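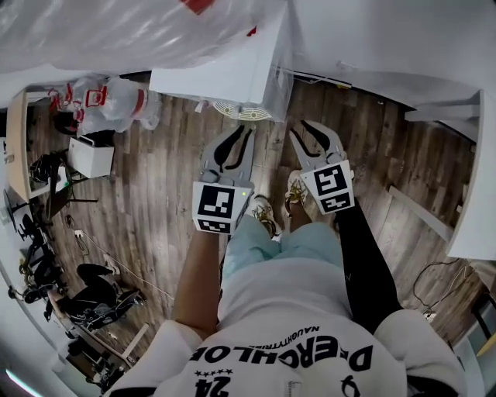 Step 3: Clear the floor

Start with whatever is lying on the floor, before you touch any shelf or drawer. On a plank floor you need bare boards to sweep along, so work from the door inwards.

Wear shorts or something else you can kneel in, and a pair of trainers with the laces tied.

Pick things up one at a time and sort as you go:

Keep in this room
Goes in another room
Charity bag
Bin

Set a timer for 14 minutes and stop when it rings. Small bits can go in a tub and be sorted in step 4.

Sweep with the grain of the planks, then go over them with a damp, well-wrung cloth. Leave to dry before putting anything back.

Step 4: Sort the tub

Tip it out on the bed or a table.

Consuelo Carrasco
Updated 2025-01-28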